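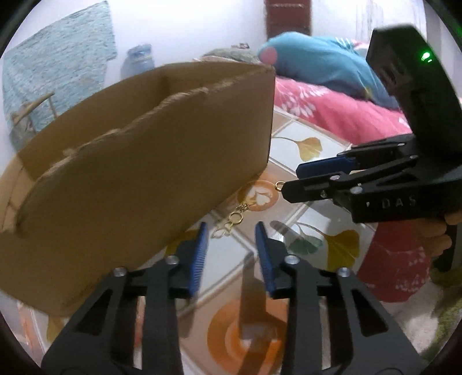
Saturday, chain test. Both hand grippers over the tile floor, box on the left, gold chain by the tip of the second one.

Chain day! I have been putting this off for weeks with foam blocks and spools and other polite objects, and this morning I finally went for the thin linked chain. It is everything a block isn't. It swings, it folds up on itself, and it has no side you can call the front.

Setup first, so Andor can repeat it on his end. Two hand-held units, blue pads on both, cardboard box as the target. Batch name is Mazurek. The goal for the batch is 200 good takes, and we are at 47 as of lunch, so there is plenty left for the rest of you.

What I learned on the pads. The ribs are great on anything with some width, and I still love them for that. On a chain the link wants to drop into the valley between two ribs, and then the grip depends on which way the link is facing. Going in by the end ring is much nicer. Tip of the jaw right at the ring, close slowly, lift straight up, wait for the swing to die, then move over the box. Waiting is the hard part. I kept counting to two and going early, and the bottom of the chain would catch the box edge. Count to four.

Kulsoom asked for the other unit to stay open and low while the first one does the lifting, so the two views overlap. Did that from take 12 on. It felt clumsy for the first few, then my hands got it and it was fun, a bit like eating with two sets of chopsticks.

Jaw screws: went over all of them before starting and again at noon. One on my left jaw had backed off a quarter turn. Blue threadlocker tonight, tiny drop, and please don't use the red again (Cristian, I am still drilling out the last one).

Box: the front flap is peeling badly, corrugation showing. I like it. The ragged edge gives the chain something to snag on and I want those takes in the set. Don't tape it. If it goes completely, swap it and start a new batch name, Teralen is free.

Tiles: the leaf and swirl prints are a tougher background than the gray bench mat, and a yellow chain over yellow and orange leaves is about as mean as it gets. Ran the first 36 takes through the tracker during lunch and it held on all but three. I did a small dance. Maarja, your contrast fix is a beauty.

To do
New print of the pad with half the rib spacing, same blue pad
Try the chain laid in a pile instead of a line
Log the jaw width at close, the 600 ms smoothing hides the slip
Ask Nidia if the earring hooks are still in her drawer

Back on it at 3, light permitting.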